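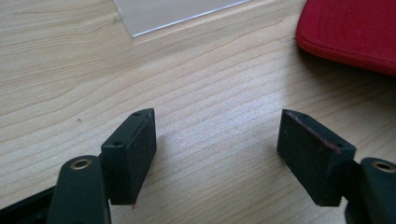
Brovano hand gripper, jaws open over a wooden table.

Home Kits Hire Spares Gallery Contact

Brovano Hand Gripper Pair: gallery and notes
Last updated 1/17/19

The Brovano pair is a set of two hand-held grippers, one for each hand, used for recording how a person picks things up, turns them over and puts them down. Utovell sells the pair and also hires it out from the Lockwood workshop. This page has a few pictures of the pair at a table, with the notes we usually give people when they ring up before ordering. Prices are on the Kits page and are not repeated here.

The notes were written by Narayanan Kamath, who looks after the hire sets. The section on desk height was added by Karthikeyan Pisharody after his spell with the pair at Sudham.

The jaws

Both jaws of a gripper move together. Each one ends in a block with a dark pad on its inner face, and the block sits on a moulded arm with a brass-coloured eyelet near its end. The arms are a very dark green that most people take for black until they see them in daylight.

The pads are a wearing part. They give a good hold on card, cloth, plastic boxes and most kitchen things. They are less good on anything oily, and wet glass will slide. Pads are sold in packs of 4, enough for both grippers, and fitting a full set takes a few minutes with the small driver in the lid of the case. Press each new pad down from the middle outwards and leave it overnight before using it.

Pads pick up dust and lint quickly, as the ones in the first picture have. This makes little difference to heavier items. For paper or thin film we wipe them with a damp cloth that does not shed, and let them dry fully. Please do not use solvent on a hire set. It lifts the edge of the pad and we then have to charge for a replacement.

Working with both hands

The grippers are held from below, with the fingers wrapped round the handle and the jaws pointing in towards whatever is being handled. People who have used only one gripper before tend to hold the second one too far out to the side. Bring both in until the wrists feel straight. A cap is a good early task for two hands: soft at the crown, stiff at the brim, and easy to set down either way up.

On top of each gripper is a grey triangular plate. Keep it clear of sleeves and long hair. If a plate gets knocked, stop and check that it is still firm before carrying on. The hire sets go out with both plates fitted and checked, and we ask that they are not taken off to fit the case. The case is deep enough.

Each gripper has its own cable leaving from the back. Let it hang down past the hand towards the front of the table, with enough slack that you never feel it pull. The supplied cables are 3 metres long. Longer ones can be ordered from the Spares page, but we have had mixed results with joined extensions and would not recommend them.

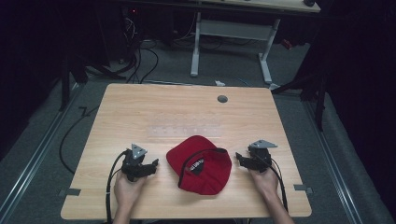 Table and desk height

I used the pair at Sudham for most of March, on three different desks, and the desk made more difference than I had expected. Too high, and the elbows lift and your shoulders tire early. Too low, and you end up bending over the work and the cables catch on the front edge. I settled on a height where my forearms were level with the jaws just off the surface. If your desk does not adjust, change the chair.

A plain top is easier to work on than a patterned one, though any flat table will do. Rounded corners are kinder to the cables. Keep drinks well away, and keep a tray to one side for the things you are not using yet. I worked in stretches of 11 minutes and then put both grippers down, which suited me. Other people at Sudham went on for longer and did not complain, so take that as my habit and no more. K.P.

What comes in the case

Two grippers, left and right
Two cables
One spare pack of pads
Small driver for the block screws
Printed setting-up sheet

The driver is the item most often missing when sets come back. It has a clip in the lid. Please use the clip.

Setting the opening 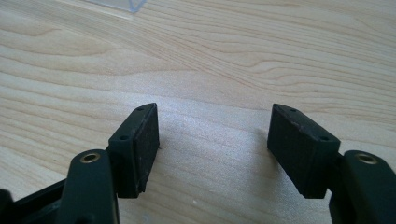 Opening width is set by a stop inside each gripper, and both should be set the same. From the factory the stop is at its widest, and this is how we send out the hire sets. To narrow it, turn the screw under the handle a little at a time and squeeze the trigger between turns. We like to check the two jaws over a bare patch of table, with nothing between them. With the gripper held level, the tips should reach about the same height, as they do in the picture, with a wide gap between the pads. If one tip sits forward of the other, look first at the two small round holes on top of each block, and compare the blocks side by side before you touch the stop. A block that has been put back slightly turned will look like a fault in the stop. We get a call about this most months.

A narrow setting is worth the trouble for small parts, as there is less travel and the hand does less work. For boxes, shoes, hats and folded clothes leave it wide.

Hire

The shortest hire is 2 weeks. Sets can be collected from Lockwood or sent by courier, and must come back in the case they went out in. A deposit is taken and returned once the set has been checked over. Worn pads are not charged for. Torn pads, bent plates and cut cables are.

Buying after hire is possible, and the first hire payment is taken off the price if the order is placed before the set is due back. You will get a new pair, not the one you had on hire.

Left-handed users ask whether the pair can be swapped over. The handles are the same on both sides, so you can do it, but the cables are marked left and right and the recordings will be labelled by cable. Swap the cables too and it will be correct.

For anything not covered, write to Narayanan Kamath through the Contact page and put "gripper pair" in the subject line.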